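Listas > Vecinos de Jemport > Vivienda y compraventa > Mensaje

Asunto: Re: ¿Merece la pena comprar en el barrio viejo?
Fecha: 25/12/20

Hola a todos, y gracias a Ebenezer por abrir el melón, que llevaba yo semanas queriendo preguntar lo mismo.

Ebenezer Korletey escribió:
> Mi mujer y yo estamos mirando casa en Jemport y dudamos entre
> el barrio viejo y la parte nueva de Hestisska. En la agencia nos
> dicen que lo viejo se revaloriza más, pero a mí me dan miedo las
> humedades y las derramas. ¿Alguien que haya comprado hace poco
> y quiera contarlo? Nos corre algo de prisa, el alquiler se nos
> acaba en marzo.

Pues yo compré hace poco, así que te cuento (aviso que me enrollo).

LO QUE VIMOS EN HESTISSKA

Empezamos por ahí, como casi todo el mundo. Los pisos son luminosos, tienen garaje y el ascensor sube desde la calle sin escalón, que para mi madre era media vida. Nos enseñaron dos en la misma tarde. El primero me encantó hasta que abrí la ventana del dormitorio: da a la rotonda, y el ruido era de los que te cambian el humor. El segundo era más tranquilo, pero la cocina no tenía despensa ni sitio para ponerla, y en casa somos de comprar para un mes.

Lo que sí te digo es que preguntes por los gastos de comunidad antes de enamorarte de nada. La piscina la pagas en invierno también, te bañes o no, y eso en el anuncio no lo ponen en letras grandes.

EL BARRIO VIEJO, CON SUS COSAS

Al final nos fuimos a la calle Vishwakarma, a una casa estrecha de dos plantas con patio atrás. Tiene muros gordísimos, fresquita en verano según la dueña anterior (el verano todavía no lo hemos pasado, ya os diré), y a 373 pasos de la panadería. Los contó mi hijo, yo lo único que sé es que llego con el pan caliente.
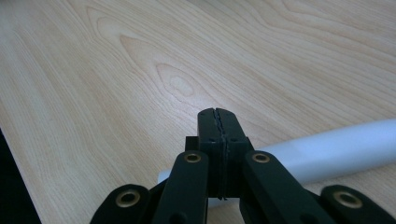

Humedades hay, para qué te voy a engañar, pero están en la pared del patio y se ven a simple vista, así que pudimos negociar con ellas encima de la mesa. Pedimos que bajaran el precio y bajaron algo, menos de lo que yo quería y más de lo que esperaba mi marido. Los suelos de arriba los vamos a levantar, eso sí, y ahí andamos discutiendo: él quiere algo oscuro y yo quiero un tono como el de esa mesa, claro y con la veta a la vista, que en unas habitaciones con ventanas tan pequeñas se agradece muchísimo. Si alguien ha puesto suelo claro en una casa de estas y le ha quedado bien, ¡que me escriba y me dé argumentos!

De las derramas: pide las actas de las reuniones de los últimos cinco años si es un edificio con vecinos. En nuestro caso, al ser casa sola, no hay comunidad, pero tampoco hay con quién repartir el tejado. Una cosa por la otra.
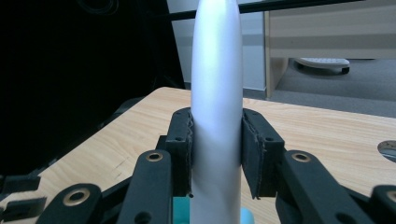

LA AGENCIA Y LOS PAPELES

Nosotros fuimos con Atside y ni fu ni fa. Simpáticos, contestan al teléfono, pero la nota simple la tuve que pedir yo y menos mal, porque los metros del patio no coincidían con los del catastro. Tardamos 20 días en aclararlo. Con el alquiler acabándose en marzo, yo esto lo miraría YA, antes incluso de hacer oferta, y que la firma de las arras quede condicionada a que los papeles cuadren.

Otra cosa que a mí me sirvió: ir a ver la casa a distintas horas. De noche la calle es otra. En la nuestra aparcan fatal cuando hay mercado y eso en la visita de la mañana, con todo despejado, ni te lo imaginas. Y habla con los de al lado, la mía me contó en el portal más que el agente en tres llamadas: por dónde entra el agua cuando llueve de lado, qué casa lleva años en venta por un lío de herencia, quién tiene perro.

¿Si volvería a comprar aquí? Sí, aunque me pillas en buen día, con la casa llena de familia y el horno puesto. Pregúntame otra vez cuando empiecen los albañiles.

Ebenezer, si queréis pasaros a ver cómo es por dentro una de estas antes de decidir, escríbeme por privado y quedamos. Hay café y hay obra.

Felices fiestas a toda la lista,
Maite

Mensajes recientes en Vivienda y compraventa
- Plazas de garaje en Hestisska, ¿alquiler o compra?
- Re: El catastro me dice una cosa y la escritura otra
- Busco local pequeño cerca del mercado
- Re: Re: Ventanas de madera en el barrio viejo, ¿quién las arregla?

Lista de Vecinos de Jemport | Contacto con los moderadores | Volver arriba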